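Thread: Plikus kitchen sim pack, worth it?

mbosman wrote:
Wegener wants 3,000 for the Plikus pack plus 2 seats of support. I ran the trial and this is what the wrist view gives you.
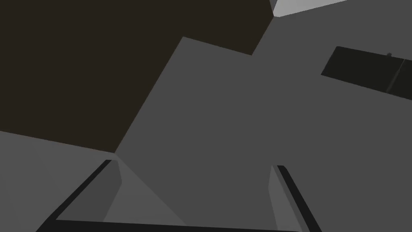
Wrist view, fingers open, trial build

Flat gray everywhere. No texture on that big surface at all. For that money?

jilico13 wrote:
Flat shading renders fast. I'd buy it for the grasp planner alone.

mbosman wrote:
The planner is in the free version. Read the sales page again.

Birgit Hellwig wrote:
Not quite fair, Milan. The cabinet has wood grain or grooves on it, and a shadow falls across the front. 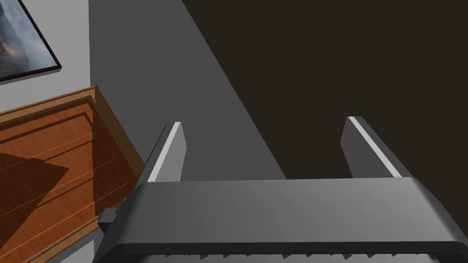
My gripe is the license. It renews in February whether you use it or not, and support took 13 days to answer me.

jilico13 wrote:
Mine took 2. Still buying.

mbosman wrote:
Post your grasp logs when you do.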